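## 4. Fitting the tray rack and loading the trolley

These steps apply to the Flekel service trolley with the Drarneo tray rack. Allow one hour for the first assembly.

1. Lock both front castors.
2. Slide the rack uprights into the base sockets until the catches click.
3. Fit the four cross rails, lip side up.
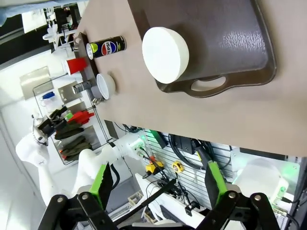

4. Tighten the rail bolts by hand, then a quarter turn with the key supplied.
5. Hang the drip sheet from the lowest rail.

> **Caution:** Do not use thread lock on the rail bolts. It attacks the end caps.

### 4.1 Loading

Load from the bottom rail upwards. Heavy crockery goes on the two lowest rails. Stand cups upright before moving the trolley.
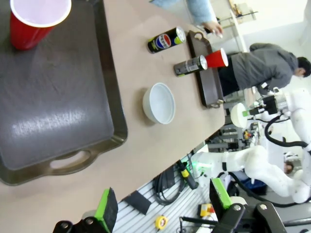

*Fig. 7: Trays with cups, cans and a bowl.*

Unload in reverse order. Keep the top rail clear on ramps and door sills. 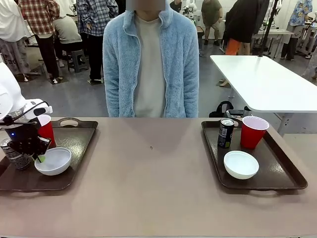 ### 4.2 Weekly check

1. Unload the trolley and release the castor locks.
2. Push the trolley forward and check that it runs straight.
3. Retighten any bolt that turns by hand.

**Note:** Replacement end caps are sold under part number 392. Order from Mullholm, spares desk, extension 159.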